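# 籠と丸いの

爪を替えた右腕が動いた瞬間、わたしは思わず椅子から立ち上がってしまった。だって速い。速いのに、止まるときに揺れないのだ!

「座って。床が響くから」とアナス・カイシが画面を見たまま言った。

「響かないよ、この床は」

「先週、響いた」

それはわたしが工具箱を落としたときの話で、立ち上がっただけで台が揺れるわけがない。でもまあ座った。2019年12月14日、土曜のウォスゲート棟は暖房が弱くて、アナスは上着を着たままキーボードを叩いている。わたしは寒さなんて全然気にならなかった。待ちに待ったケランスの長い爪が、ようやくうちの腕に付いたのだから。

比べる相手はフリリコの爪だ。こちらは左腕に付けてあって、フレームに四角い穴がいくつも抜いてあり、横から見ると小さな橋みたいでとてもかっこいい。重さは123グラム。ケランスのほうは余計な飾りがなく、ただ黒くて、すっと長い。箸だな、とわたしは思った。箸と橋。アナスに言ったら「日本語でしか成立しない」と返された。

課題はエッシェン課題と呼んでいる。エッシェンというのは前にここにいた人の苗字で、本人はもう別の町で全然ちがう仕事をしているのに、課題の名前だけが残った。中身はいたって素朴だ。台の上に編んだ籠を置く。その近くに平たくて丸いのを置く。腕がそれをつまみ、籠に入れる。以上!

丸いのは、わたしたちのあいだではずっと「丸いの」だ。初めて見た人はたいていクッキーだと思う。ナー・クポドなんか、初日に手を伸ばしかけた。

「食べないよ、さすがに」と彼女はいまでも言い張るけれど、わたしはあの手つきを覚えている。

そのナーが、台のほうへかがみこんで丸いのを籠の右奥に置き直した。縁にくっつくかくっつかないか、いちばん意地の悪い場所だ。

「ここ、嫌でしょう」

「すごく嫌」とわたしは喜んで答えた。

平たいものは、ただでさえつまみにくい。そのうえすぐ手前に籠の縁が盛り上がっているから、爪を開いた幅のぶんだけ逃げ場がなくなる。フリリコの爪はここで何度も籠を押した。押された籠は少しだけ回り、回った籠の縁が丸いのを押し、丸いのは奥へすべっていく。追いかけるとまた押す。見ているぶんには犬がしっぽを追うみたいでかわいいのだけれど、記録用紙にかわいいとは書けない。

「左、上げて待たせるよ。右だけ動かす」

「お願いします!」

「声が大きい」

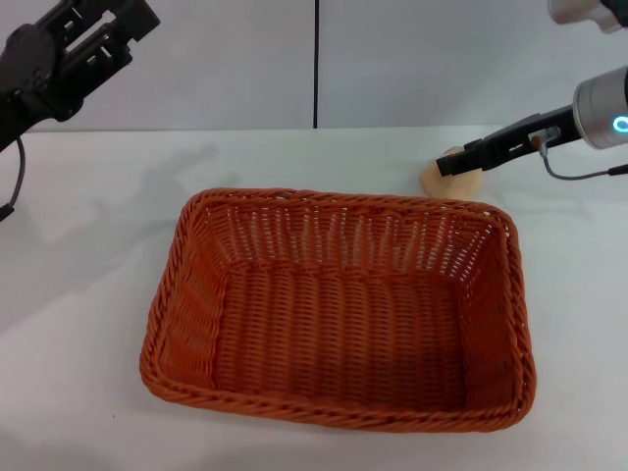 わたしは息を止めていた。アナスも止めていたと思う。爪の先が降りていくときの、あの最後の数ミリが好きなのだ。モーターの音がふっと細くなって、腕が自分の指先のことだけ考えはじめたように聞こえる。もちろん腕は何も考えていない。速度の上限を絞ったのはわたしで、絞れと言ったのはナーだ。それでも毎回、考えているように聞こえる。

爪が閉じて、かち、と軽い音がした。

丸いのが浮いた。

「浮いた!」

「まだ」とアナス。

縁を越えて、籠の真ん中あたりまで来て、爪が開き、丸いのは編み目の上にぱたんと倒れた。いい音だった。フリリコのときはもっと高いところから落としていたので、からん、という音だったのだ。ぱたん、はいい。ぱたん、は大事に置いたときの音だ。

「成功ひとつ」とナーが用紙に印をつけた。「はい、次。喜ぶのは並べてから」

そこから先は、ひたすら繰り返しだった。丸いのを籠の左に置く。手前に置く。右奥に戻す。籠の向きを変える。ケランスの爪は右奥にめっぽう強く、手前になると急に不器用になった。長いぶん、肘の曲がる余地が足りなくなるらしい。手前で腕が窮屈そうに身を縮めるのを見て、わたしは自分の肩まで回してしまった。反対にフリリコは手前が得意で、短い爪でひょいとつまみ上げる。どっちもえらい! 比べるというのは勝ち負けを決めることだと入ったころは思っていたのに、いまは癖がひとつ見つかるたびに友だちが増えたような気分になる。

「友だちにするのはいいけど、買えるのは片方だけだからね」とナーが言った。

「わかってます」

「わかってない顔だ」とアナスが言った。彼はわたしの顔を見ていなかった。

お茶を入れに行って戻ると、ふたりが画面の前で額を寄せていた。午後は手首のカメラを試すことになっていて、アナスが一足先に映像をつないだのだという。

「見て。灰色」

「灰色?」

「灰色だよ。何が映ってると思う」

わたしは湯呑みを三つ持ったまま画面をのぞいた。ぼんやりした灰色の上を、もっと濃い灰色の帯が斜めに降りている。上のほうに明るいにじみがある。真ん中へんは、うっすら緑っぽい。

「霧の朝の、川」

「川じゃないと思うよ」

「じゃあ何?」

「それを訊いてるんだけど」

ナーが湯呑みをひとつ取って、ふうっと吹いた。「台じゃない? 近すぎて焦点が合ってないとか」

「台は白いよ」

「暗ければ灰色になる」

「じゃあ壁」

「壁なら、この帯は何なの」
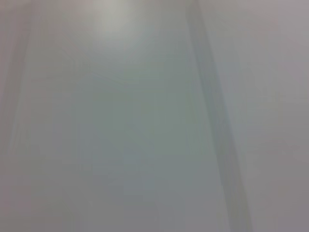 三人でずいぶん長いこと、ああでもないこうでもないとやった。アナスは壁の継ぎ目説、ナーはケーブル説、わたしは最後まで川を捨てなかった。正しいかどうかより、こんなに何も見えない目でどこまでやれるのかを考えだしたら、もう楽しくなってしまったのだ。頭のカメラは籠も丸いのもよく見えるけれど、爪が下りると肝心の先っぽが隠れやすい。手首のカメラは先っぽに近いかわりに、近すぎると世界がまるごと溶ける。片方が見えないときに、もう片方に教えてもらえばいい。

「重みを距離で変えようよ」とわたしは言った。「遠いうちは手首を信じる。近くなったら、だんだん信じない」

「逆に聞こえる」とナー。

「逆に聞こえるけど、このレンズだとそうなるんだよ。境目は?」

アナスが過去の記録を繰った。「輪郭が取れなくなるのは、約80ミリから内側」

「思ったより遠いね!」

「うん。がっかりするところだよ、ここは」

「しないよ。どこで見えなくなるか知ってる目って、すごく頼もしいじゃない」

アナスはようやくこちらを向き、何か言いかけて、やめて、お茶を飲んだ。それから黙って設定ファイルを開いた。こういうときの彼は、たいてい賛成している。

書き換えは短かった。手首の映像がぼけはじめたら重みを下げ、最後の区間は頭のカメラと爪の力だけで行く。言葉にすると、目をつぶって指先でさぐるのと変わらない。わたしは子どものころ、祖母の箪笥の引き出しに手を突っこんで、見ずにボタンを当てるのが得意だった。貝のボタンはひんやりして、木のボタンは縁がやわらかい。その話をしたら、ナーが「じゃあ力の閾値、あなたが決めて」と言った。

えっ、いいの? いいんだ!

わたしは4ニュートンと打ちこんだ。根拠は半分が先月の表で、半分が祖母のボタンである。

「通算で何回目になる?」とナーが訊いた。

「次が1,142回目」

「半端だねえ」

「半端がいいよ。切りのいい数だと、こっちが緊張するもの」

丸いのは、いちばん意地の悪い右奥に置いた。置いたのはわたしで、縁との隙間に爪を立てて、もうほんの少しだけ意地悪にした。アナスが「やりすぎ」とつぶやき、ナーは用紙の新しい段に日付の代わりの横線を引いた。

「左は?」

「上で待機」

「右は?」

「いつでも」

手首の映像の窓を、アナスは閉じなかった。大きくして、みんなから見えるところに寄せてくれた。わたしは今度こそ立ち上がらないつもりで、椅子の座面を両手でつかんだ。

「行くよ」とアナスが言い、腕の音が、ふっと細くなった。

画面の籠の縁がにじみはじめる。数字がするすると減っていく。わたしはもう立っていた。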